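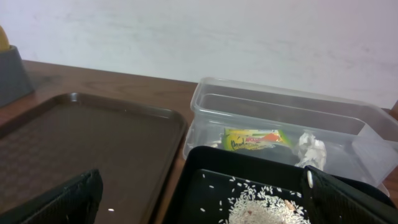 4. Setting Up the Base Station

The Clelitz base station receives readings from up to 23 sensors and shows them on its front display. Set up the base station before you install any sensors. If you have already put batteries in a sensor, take them out, wait a minute, and start with this section.

4.1 Choosing a place

Put the base station indoors on a flat, steady surface such as a shelf, a desk or a side table. It can also be hung on a wall with the bracket supplied (see 4.6).

Keep it at least three feet from microwave ovens, cordless phone bases, televisions and baby monitors. Metal shelving and large mirrors also weaken the signal. Brick and concrete walls reduce the range more than wood or drywall. The range in open air is 476 feet. Inside a house, expect much less.

Do not place the base station:
- in direct sunlight
- above a radiator, stove or heating vent
- on an outside wall that gets cold in winter
- in a bathroom or laundry room

Note: The base station has its own temperature and humidity sensor in the back of the case. Sun or a nearby heater will make the indoor readings too high. The forecast is not affected.

4.2 Connecting power

1. Slide the battery cover on the back of the base station down and lift it off.
2. Put in three AA alkaline batteries, matching the + and – signs inside the compartment.
3. Replace the cover. It clicks when closed.
4. Plug the small end of the power adapter into the socket marked DC IN.
5. Plug the adapter into a wall outlet.

The display lights up and shows every segment for a few seconds. Then the software version appears, followed by the indoor temperature.

The batteries are for backup only. They keep the clock and the stored readings during a power failure, but the backlight stays off and the station checks its sensors every ten minutes in place of every minute.

CAUTION: Use only the adapter supplied. Other adapters may fit the socket and still damage the station. Do not use rechargeable batteries, and do not mix old and new ones.

4.3 Setting the clock and units

Hold SET for three seconds. The hour starts to flash. Press UP or DOWN to change the value and SET to go on to the next one. The settings come in this order:

1. 12- or 24-hour clock
2. Hour
3. Minute
4. Year
5. Month
6. Day
7. Temperature (°F or °C)
8. Air pressure (inHg or hPa)
9. Rainfall (inches or mm)
10. Wind speed (mph or km/h)

After the last setting the display goes back to normal. If you press nothing for 30 seconds, the station saves what you have entered so far and leaves the menu.

The station does not change to daylight saving time unless you turn this on. Go to MENU > CLOCK > DST and choose AUTO. In places that do not use daylight saving time, leave it OFF.

4.4 Setting the altitude

Air pressure falls as you go higher, so the station needs your altitude to show the same kind of pressure figure you see in weather reports. You can find the altitude of your town on most topographic maps. An error of 30 feet or so makes little difference.

1. Press MENU until ALT appears.
2. Press UP or DOWN to set the altitude in feet. Hold the button to move faster.
3. Press SET.

The factory setting is 0. If your house stands at 1415 feet, enter 1415. Do not add the height of the floor you live on unless it is above the fourth story.

The forecast icons need 24 hours of pressure readings. Ignore them on the first day, and again for a day after any change of altitude.

4.5 Pairing the outdoor sensors

Pair the sensors on a table indoors, close to the base station, before you carry them outside. The Tara wind sensor and the Bech rain gauge are paired in the same way as the Irex temperature sensor.

1. On the base station, hold PAIR until the antenna icon flashes. You now have three minutes.
2. Open the sensor. On the Irex, remove the two small screws at the back. On the Tara and the Bech, turn the lower ring to the left.
3. Check the channel switch. Each Irex must have its own channel. The Tara and the Bech have no switch.
4. Put in the batteries. A red light beside the compartment blinks twice.
5. Wait for the base station to beep. The reading appears on the display and the antenna icon stops flashing.
6. Close the sensor. Make sure the rubber seal lies flat in its groove all the way around.
7. Repeat for the next sensor.

If the base station does not beep, press the RESET hole on the sensor with a straightened paper clip and start again at step 1. A sensor that was paired with another station must be reset first.

Note: The first wind and rain readings are often wrong, as the parts move while you are handling them. Clear them once everything is mounted: MENU > MEMORY > CLEAR WIND and CLEAR RAIN.

Leave all the sensors next to the base station for an hour. The temperatures should settle within two degrees of each other. If one sensor stays further out than that, see 9.3, Adjusting a reading.

4.6 Hanging the base station on a wall

You need a pencil, a drill and a level. The bracket comes with two screws and two plastic anchors. The anchors are for drywall or masonry. In a wooden stud, use the screws alone.

1. Hold the bracket against the wall at eye level and mark the two holes. They are 91 mm apart.
2. Check the marks with the level.
3. Drill the holes and push in the anchors until they are flush.
4. Screw the bracket on. Do not overtighten.
5. Fold the table stand flat against the back of the station.
6. Hook the station over the top of the bracket and press the lower edge until it clicks.

The adapter cable runs down through the notch in the bottom of the case – pull it through before you hook the station on.

WARNING: Check for electrical wires and water pipes before drilling.

4.7 Backlight and sound

Press the bar on top of the station to light the display for ten seconds. To keep the light on all the time, slide the LIGHT switch to ON. This works only with the adapter connected. The brightness has three levels, chosen with DOWN while the light is on.

Button sounds can be turned off under MENU > SOUND. Alarm sounds are set separately in section 6. Turning off the button sounds does not turn off the frost alarm.

4.8 Checking the set-up

Before you mount the sensors outside, look at the display and check that:
- the time and date are correct
- the adapter icon is showing
- each Irex channel shows a temperature
- the wind and rain fields show numbers, not dashes
- no low battery icon is lit

Dashes mean that the station has lost a sensor. It goes on searching for 15 minutes and then tries once an hour. To make it search right away, press PAIR briefly. Stored readings are kept.

Write the channel number of each Irex on the label inside its cover. You will need it when you change the batteries.

Go on to section 5, Mounting the Outdoor Sensors.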